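Smooth painted ceiling, blotchy skim-coat-looking wall: paint it or leave it?

My sitting room has a pale lavender-gray ceiling, a thin blue-gray trim line, and then a beige wall that looks like weather. My sunflower print and a black frame are propped against it until I commit to nails.

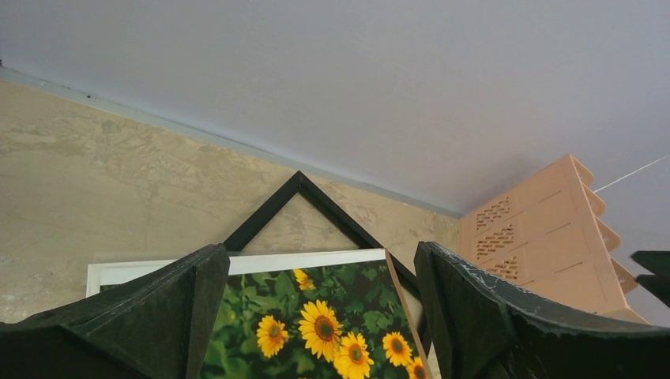 What I'd like to know
Posted by Cillow, 2 replies

I moved in back in April and assumed the cream and tan patches were a job somebody meant to finish. My sister says it's a "finish" and people pay for it. I got a quote of $453 to sand, prime and paint the one wall, and I could buy a lot of sunflowers for that. Is there a way to tell if it's meant to look cloudy? And if I keep it, will pictures hang on it all right, or will I pull off a chunk the size of a dinner plate?

Westadow
Wipe a low corner with a damp white rag. If color comes off or the patch goes dark and stays dark for a while, it's probably bare plaster with no sealer. If the water beads up, somebody sealed it, and people don't usually seal a wall they plan to paint over.

For hanging, put painter's tape over the spot, drill slowly with a small masonry bit, and use a plastic anchor. Don't hammer a nail straight in. I did that in my hallway and spent the evening with a tub of filler and my thoughts. A light frame can go on adhesive strips if the wall is sealed, but strips on bare plaster come down around 3 a.m., in my experience, and bring a souvenir with them.

If you do paint, get a second quote. I paid 231 for a wall, primer included -- though mine was short and the painter was bored.

Shim
Paint it white. I had one like that and every guest asked if we'd had a leak. Also the black frame might need something in it, hard to tell from this angle, unless that's a finish too.

Cillow
Water beaded up, so apparently I own a finish. Keeping it for now. The black frame is under review.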